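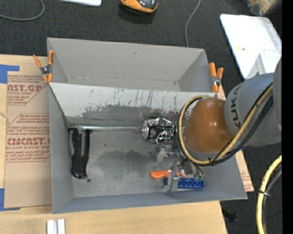 Why I follow my city council online, and what I learned from it

I moved to Zeltville in August, and for the first months I did not know who decides things in this city. In my old country the mayor decides, and you read it in the newspaper one week later. So I was surprised to find that all nine members of our council have public accounts, and that some of them write there every day.

Most of these accounts are a little boring. You get a photo of a ribbon, a greeting for a holiday, a link to the agenda. One member has 115 followers and still posts a full summary after each meeting, with the votes. I like this account the best. The account with the most followers has 1035, and it is mainly about the high school football team.

My real interest began with the Bolger Street parking plan. The city wanted to use an app called Parkumar for all the paid spaces downtown, and to take away the coin meters. I don't have a car, but my neighbor is old and she has no smartphone, so I asked a question under one post. After two hours I had an answer from the council member for my district. She wrote that 30 meters would stay - I had not read this in any other place.

Not every answer was so good. Another member told me to "read the packet." The packet is a PDF, and I needed three evenings and a dictionary for it. I still don't understand the word "encumbrance" very well.

I can't vote here yet, but I can write to them, and I can sit in the room. The next meeting is at 7 p.m. in the Jornance Building, second floor. Public comment comes first, and you must put your name on the paper near the door before it starts.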